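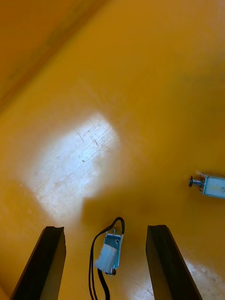 Ticket opened for the cabinet lock kit, Clolteck storage wall, lower row. Two doors release late or fail to release when the keypad code is accepted. The keypad beeps normally and the green light comes on. The small lock solenoids are the type with an open metal frame, a pin at one end and the dark round plunger end at the other, black wires attached. Replacement part ordered under the Trosum listing. Request: confirm whether the fault is in the solenoid, the wiring or the control board before more parts are bought.

Status: Closed
Priority: Normal
Opened: June 16, 2023
Product: Eltari keypad board, 12 V, with Trosum pull solenoids
Location: Bárány building, supply room

Symptoms
Door 14 does not release on the first code entry. It releases on the second or third.
Door 15 does not release at all. A faint click can be heard with an ear against the panel.
All other doors in the row work.

Step 1. Supply voltage
Measured at the board terminals with no lock firing: 12.1 V. Measured while door 15 was fired: 11.9 V. The power supply is fine. No change made.

Step 2. Board output
Moved the door 15 lead to the door 14 output. Door 15 still failed. Moved the door 14 lead to a known good output. Door 14 still released late. Both outputs on the board are good. Leads returned to their original positions.

Step 3. Wiring
Checked continuity from the board to each lock. Door 14: good. Door 15: good at rest, but the reading jumped when the connector was moved by hand. One crimp had caught the insulation along with the wire. Cut back, stripped and crimped again. Door 15 now clicks at normal volume but the latch does not clear.

Step 4. Solenoids on the bench
Removed both units and tested them from a bench supply at 12 V. Coil resistance matches the spare on both. Plunger travel on door 14 is short when fired. Pushed by hand, it drags for the last part of the stroke. Door 15 has full travel and returns cleanly.

Wiped the door 14 plunger with a dry cloth and a gray film came off. Someone has put grease on it. These units are meant to run dry. Cleaned the plunger and the bore with alcohol, left it to dry, fired it 90 times. Full travel every time.

Step 5. Refit
Door 14 refitted with the original screws. Releases on the first code entry.
Door 15 refitted. Latch still not clearing. The strike plate on the door was sitting low and loading the latch sideways, so the solenoid was pulling against the weight of the door. Loosened the hinge screws, raised the door, tightened. Releases on the first code entry.

Result
Both doors working. No solenoids replaced. The spare goes back to the parts drawer with its mounting screws in the same bag.

Follow-up added in February
Door 14 reported late again by the day shift. Plunger checked, dry and clean. Pulse length on the board had been set back to its default after a power cut. Set to 2000 ms again and saved with the board's save key, held until the light blinks twice. Setting survived a power-off test. Label with the correct value placed inside the control box lid.

Open item: the hinge screws on door 15 are a size too short. Longer ones requested, not yet received.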